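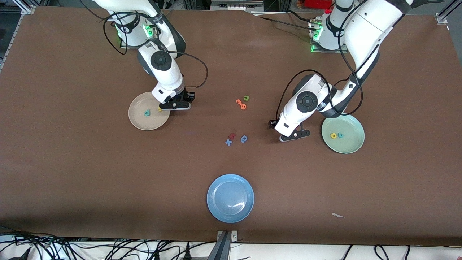
How long must the Skulten wall shelf stand after mounting before it can be loaded?
Leave it unloaded for 10 hours if the wall plugs were set with filler. With dry-set plugs it can be loaded at once.

4. Mounting the rail and shelf

Parts needed for this section: one rail (part 863), 4 screws with plugs, 2 end caps, one shelf board. The screws in the Portela bag are for the optional hook strip and are too short for the rail.

CAUTION: Check the wall for pipes and wiring before drilling. Do not drill directly above or below an outlet or switch.

4.1 Hold the rail against the wall at the chosen height, with the lip facing up. Level it and mark the hole positions with a pencil.

4.2 Drill the holes with a 10 mm masonry bit. In drywall, use the plugs supplied with the Plindano kit (sold separately) and follow the hole size printed on that bag.

4.3 Clear the dust from each hole and push the plugs in until they sit flush. If a plug turns freely, remove it, pack the hole with filler and set the plug again.

4.4 Fasten the rail with all four screws. Tighten the two outer screws first, check the level, then tighten the inner ones.

NOTE: On uneven walls the rail may bow when fully tightened. Back the screws off by half a turn and place a shim behind the low spot — cardboard is not suitable.

4.5 Tilt the shelf board up at the front, hook the rear groove over the lip and lower the front until it clicks. Pull forward lightly to confirm that the board is seated.

4.6 Press the end caps on by hand. The caps are marked L and R on the inner face. Do not use a hammer.

Removal

Unload the shelf. Take off both end caps, lift the front edge and unhook the board from the rail. The rail can stay on the wall.

CAUTION: Do not remove the board with items on it. The rear groove releases without warning once the front edge is raised.

For corner mounting of two boards, see section 5.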